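Tidying a Cupboard: Tips for People and (One Day) for Machines

I get asked at least once a month whether it's worth waiting for a machine to do the tidying, and my answer is always the same: please don't leave the cupboard until then! They are coming along, bless them. A robot can be shown how to open a door and put a file on a shelf, but doing it in any old cupboard, on any old morning, is a much taller order.

Doors are the awkward part. You and I pull, step back and let the thing swing past our knees without giving it a thought, whereas a machine has to work out which way the hinge goes and keep its own arm clear (and then remember the door is there when it turns round).

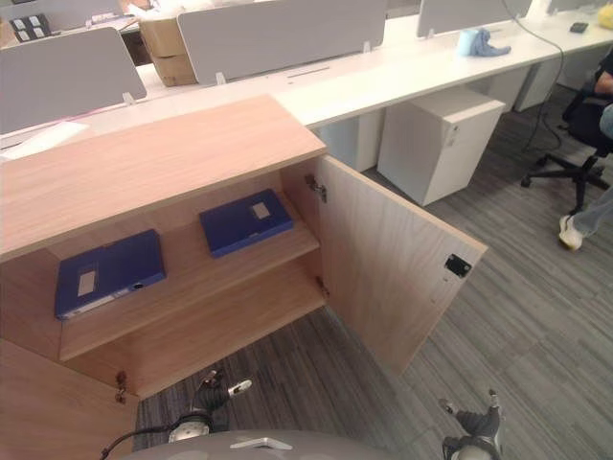 Workplace Tidiness Team, Standden
Page kept by Nneka Babalola

Box files laid flat, one to a shelf, are kind to any sort of hand. There's room to get hold of the sides, and nothing else comes tumbling out with them. I'd do the same at home with board games or baking tins.

A few habits that help whoever is doing the fetching:

Open the door all the way before you reach in. A half-open door catches elbows.

Put the label where it can be read from above if the cupboard is a low one, and write it large.

Keep the heavy things on the bottom shelf, and leave a hand's width at the side.

If a door won't stay shut, look at the magnetic catch first. A wipe with a dry cloth and a quarter turn of the screw has saved me many a new cupboard.

As for paper, I had 384 sheets of old instructions in one file last October and kept 50. No machine could have chosen for me, and I'm still cross about the one for the kettle.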